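Mobile Application Packages and Their Distribution
Course handout, unit 14
Revised 2020-06-17

Before you read this handout, please finish the reading on file permissions from the previous unit. We will use the words "package", "signature" and "permission" many times, and I will not define them again from zero.

1. What is inside an application package

An Android application comes to the phone as one file with the ending .apk. The file is a ZIP archive. You can rename a copy of it to .zip and open it with any archive program, and I advise everybody to do this at least once at home. Inside you find the compiled code (files with the ending .dex), a folder of resources such as pictures and layouts, a file with the name AndroidManifest.xml, and usually a folder META-INF with data about the signature.

The manifest is the most important part for us. It says the name of the package, the minimum version of the system, the screens of the application and the permissions it asks for. Note that the manifest inside the package is stored in a binary form, so a normal text editor shows only unreadable signs. You need a tool to decode it. In the lab we use the one which is installed on the Gatton machines. 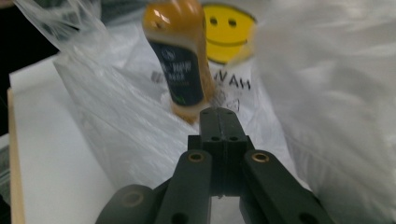 The package name must be unique on the device. Two applications can have the same title under the icon, but they cannot have the same package name. If you try to install a second package with the same name, the system understands it as an update. Then it compares the signatures, and if they are different, the installation is refused. Many students meet this error in the first week, when they build the same project on two computers with two different debug keys.

2. Signing

Every package has to be signed before it can be installed. The developer makes a pair of keys. The private key stays with the developer, and the certificate with the public key travels together with the package.

The signature answers two questions. First, has the content changed after signing? Second, does the new version come from the same owner as the old version? It does not answer if the application is good or honest. A bad application can be signed correctly, and in practice it always is, for without a signature it would not install.

If you change even one picture inside the package, the old signature is no longer valid. Therefore a person who modifies a game and wants to share it must sign it again with another key. A user who has the original game must remove it first, and with it the saved progress is usually lost. Please keep this in mind for exercise 2.

3. Where packages come from

We will speak about three ways of distribution.

Official store. The developer uploads the application, the store makes some checks, and updates arrive automatically.

Alternative store. It works in a similar manner, but the rules and checks can be weaker or only different. Our practice store Flovik belongs to this group. It has 462 packages in its catalog, all prepared for teaching.

Direct download. The user takes the file from a web page and allows installation from unknown sources. In the newer system versions this permission is given to each application separately, for example to the browser, and it should be taken back after the installation. In my experience most people forget this step.

On download pages you will often see the word "mod". It means that somebody other than the developer has changed the package, for instance so that the player has unlimited coins. This brings a legal problem, as the license normally forbids it, and also a technical problem. You do not know what else was changed.

4. Example: comparing two packages

For the example we take the puzzle game Nutsugah, which was written for this course. The original package contains 399 files and its manifest asks for two permissions, internet and vibration. The modified package has the same title and the same icon. Its manifest asks in addition for reading contacts and for starting when the phone starts.

A puzzle game has no clear need for the contacts. This alone is not a proof of bad intention, but it is enough reason to look further into the code. Compare also the certificates. They do not match, and from this we know that the second package was not signed with the developer's key. 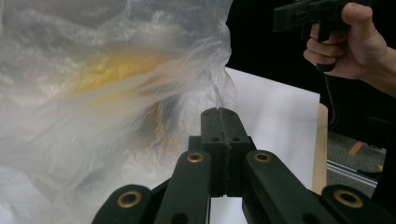
Figure 2. Plastic bag and gripper.

5. Exercises

Exercise 1. Download the package Preltell from Flovik. Decode the manifest and write down the package name, the minimum system version and all permissions. Beside each permission write one sentence about why the application could need it.

Exercise 2. Install the original Nutsugah on the emulator, play until the second level, and then try to install the modified one over it. Copy the error message into your report and explain it with the help of section 2.

Exercise 3. Change one picture in Preltell, pack it again and try to install it without signing. Afterwards sign it with your own debug key and repeat the installation.

The report should be one PDF file. The maximum is 21 points, and you need 14 to pass. Do not use your private phone for exercises 2 and 3. Packages from other sources than Flovik are not accepted in the report, also when the result is the same.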